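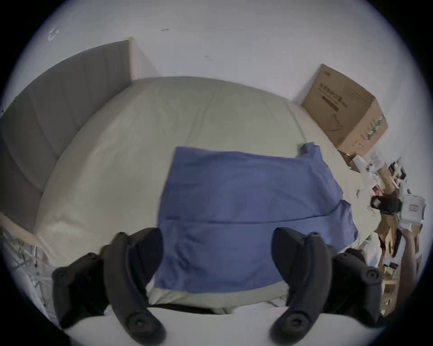
Section 3: Folding on the bed
3 min read
February, by Mulugeta Adugna

I used to fold on my lap (bad idea!), so in the Bawa guide we fold on a bed, with the sheet pulled snug first.

1. Lay the piece flat in the middle of the bed and run your palm over it till the big wrinkles are gone.
2. Bring the near edge up to the far edge. Press the crease with your hand, don't iron it. 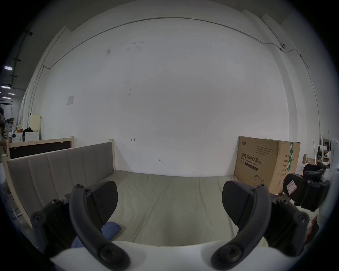
3. Fold once more, side to side, and park it near the headboard so you've got room for the next one.

Note: shirts and scrub tops fight back. Spread them out all the way, collar and sleeves too, before you start on step 2.
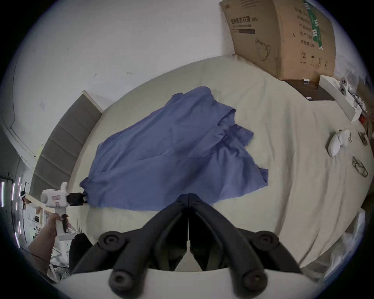 Fig. 3. Blue garment spread on the bedsheet, one corner pinched.

Caution: don't yank a corner to straighten things, you'll drag the sheet along with it. Lift, shake, lay it back down.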